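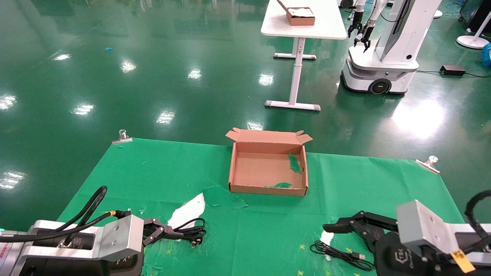
Cables, cartons and a very tired green mat

I'd been told to ask Aleksi Hakala about his cables, so that was my first question, and I'm glad I skipped the small talk because he was off before I'd found my pen. "Coil first, box second," he said. "If you put it in straight it comes out as spaghetti. You've done it, I've done it, my mum's got a drawer of it."

Aleksi packs small orders for Praltano, which sells leads, plugs and adaptors out of a unit on the Flilska estate. On a busy day in April he sent out 120 parcels (he was pretty pleased with that one!). Most are a USB cable or two in a flat cardboard tray with a fold-over lid, and he likes to have the coils out on the mat with the box open behind them before he starts.

We got onto the mat fairly quickly. It's green, on a shiny dark green floor, and it has had a hard life. There are torn patches where the white backing shows through, bits of the green lying about, even a couple of scraps in the box. "Packing tape," said Aleksi. "You stick a bit down for a second, you pull it up, and there goes your colour." He clips the back corners to the floor with little metal clamps, which he reckons has saved him more swearing than anything else he owns. Before the clamps it used to creep towards the door all morning.

And the yellow stars? He laughed at that. "They were there when I got it. I line the front of the box up with them, so don't anyone go cleaning them off."

I asked him to teach me. You wind the cable round your fingers, not too tight, and leave the plug sticking out so the customer can find the end. Mine looked like a dropped bird's nest. His took 4 seconds. He made me do it again, and then again, and by the 17th go I had something he called "postable, to a relative."

The favourite part of the job, he told me, is folding the flaps. The side tabs go in first, then the lid. He used to work with the Lemaire cartons, which he still grumbles about because the tabs were a whisker too long, and it took him 30 goes to get one to shut without a bulge.

So will he replace the mat? There's a new one on order from Zonville, apparently, in grey. He isn't keen. "I like the green," he said, and went back to looking for his tape.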